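Cukari bench arm: review after one season on the returns line

We bought one Cukari arm in February for the returns room at Kleinschmidt's Tiltthorpe building. I lead the day shift there. What follows is from me and the people who stand at the tables, after enough months that the newness has worn off.

What we use it for

Kleinschmidt rents play kitchen sets to preschools, waiting rooms and a few hotels. When a set comes back, it arrives as a bin of mixed pieces. Someone tips the bin out on a white table, picks out the damaged pieces, and then the rest goes back into its compartments in a packing tray. A second person checks the tray against the set card and closes it.

Picking up and placing is the part we gave to the Cukari. Tipping out, inspecting and checking are still done by hand. The arm has a two-finger gripper and works one table. You teach it each piece by guiding the gripper to it and saving the grasp under a name, and after that it looks for the piece on its own.

Price and setup

The arm cost us $3,120 with the gripper and the base plate. A replacement set of finger pads is $89. We went through one set before we learned to turn the grip force down for hard plastic, so budget for that.

Volker Wendt from maintenance did the mounting. He had the arm fixed down and moving before lunch. Getting it to find things reliably took far longer. The pieces we handle are bright and simple, and hard red plastic on a white table is easy for it. Pale fabric is not. Anything soft lands in a different shape every time, and a grasp that was taught on one shape misses on the next. We ended up teaching several grasps for each soft piece, and that alone ate most of a week.

The cables are my main complaint about the hardware. They come out of the arm in loops and you have to plan where they hang. The manual gives this one sentence. We rerouted ours twice before the arm could reach the near corner without dragging them.

The blue light is useful. You can tell from across the room that the arm has power, and people got into the habit of checking for it before they reach over the table.

The mix we used for teaching is an ordinary one, with the ketchup bottle on its plate, a strawberry, the citrus slice, the colander and the cup, and a soft piece for the gripper to work on.
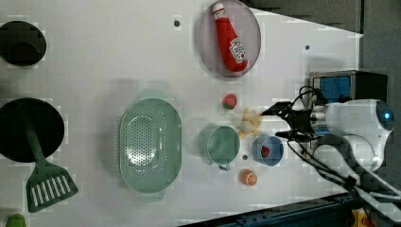

How well it picks

Hard, small, upright: very good. The strawberry and the slices go in the tray nearly every time. The ketchup bottle is fine lying down as long as it isn't tight against something else.

Bowls and cups depend on how they land. A cup with its handle out to the side is easy. A cup lying on its handle gets skipped, and the arm moves on and comes back to it at the end. If it still can't find a grasp it stops and waits for a person.

Large flat things are poor. The frying pan and the colander are wider than the gripper opens, so it has to take them by the rim or handle, and it often lets go early. We took both off its list in the second month. Whoever tips out the bin now sets the pan and the colander in the tray first. That costs a few seconds and saved a lot of swearing.

It is also slow. Side by side with Britta Haberkorn, who has done this job longer than anyone, it loses badly. Its advantage is that it keeps the same pace at four in the afternoon.

On our old process, a good day for the table was 180 sets. Our best day with the arm is 251. I would not promise anyone that second number. It came in a week when most of the returns were the small set, and when we had a full crew. On a day with a lot of soft pieces we are barely ahead of where we used to be.

What changed for the people

This is the part other shift leads ask me about, so I'll give it more room than the hardware.

No jobs went. I asked for that in writing before I signed the order and I got it. What did happen is that one position on the table turned into a different position. It used to be two people sorting and one checking. Now one person tips out and inspects, one checks, and one looks after the arm and covers the pieces it can't do. The third job was new and we did not think about it enough beforehand.

Mattes Eichhorn took it first. He is quick with anything that has a menu, and for a while everyone assumed he would just do it for good. The trouble was that when Mattes was off, the arm was off too. We now rotate it every two hours. Everybody on the shift can clear a stop, re-teach a grasp and swap the finger pads. Two people still don't like doing it, and I don't push them beyond their turn.

Wrists and shoulders are better. Before, the sorting position meant reaching across the table all day, and Britta had started wearing a brace. She still sorts, but in shorter stretches, and the brace stays in her locker most weeks.

The talk at the table has gone down. I didn't expect to write that in a tool review, but two sorters facing each other talk, and one person next to an arm doesn't. Eckhard Nolte brought it up at our monthly meeting. We turned the checking table around so the checker faces the arm position, and that helped somewhat.

Inspection got better, and I'd put that near the top. When the same person was sorting and looking for damage, damage got missed toward the end of the day. With inspection as its own job we catch more cracked bowls and split seams. Complaints from customers have dropped enough that the office noticed.

Pay was the sore point. Minding the arm is a more skilled job than sorting and it was being done at the sorting rate. Nerys Gwilliam argued that one for the crew and the company agreed to a small bump for everyone who is signed off on it. It took until summer. If you are planning something like this, settle the rate before the box is opened.

Soft pieces, again

I keep coming back to these because they decide whether the arm is worth it for you. When the gripper gets hold of a stuffed piece it holds it well, and the pads don't mark the fabric. Finding the right place to close is where it struggles. A software update in the spring improved this, and the skip rate on fabric went from annoying to tolerable. We still check every tray with a soft piece in it by hand.

It helps to leave space between things when you tip out. We spread the pieces down the length of the table, hard items in a loose row, and the soft toy near the arm. New people tend to leave everything in a heap, and the arm spends its time skipping.
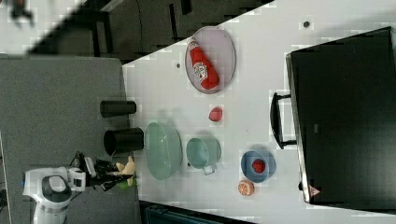

Does the person minding the arm need a technical background?

Our crew had none, apart from Volker, and he is not on the shift. Plan on two or three days next to someone who already knows it. Clearing a stop is easy, and teaching a new grasp takes practice. The menus are in plain words, though the error numbers are not explained on the screen and we taped a list of the common ones to the wall.

Support

Cukari answers email within a day and has been polite. Phone support keeps hours that don't cover our early shift. We had one real fault, a wrist joint that started to drift, and they sent a replacement part and talked Volker through the swap. The arm was down for four working days. During those days we went back to two sorters, and I was glad we still had people who were fast at it. I now schedule one morning a month with the arm switched off so that stays true — the crew mostly likes those mornings.

Would I buy it again

For our work, with our mix of pieces, I would. The Buncombe site asked me for a recommendation and I told them to wait. They handle mostly dress-up sets, which are all fabric, and the arm would be stopped half the day.

If your pieces are hard and fit between the fingers, it earns its place. Leave time for teaching, keep spare pads on the shelf, and train the whole shift. The cable problem is supposed to be fixed on the next version, with the cables run inside the arm. I haven't seen one yet.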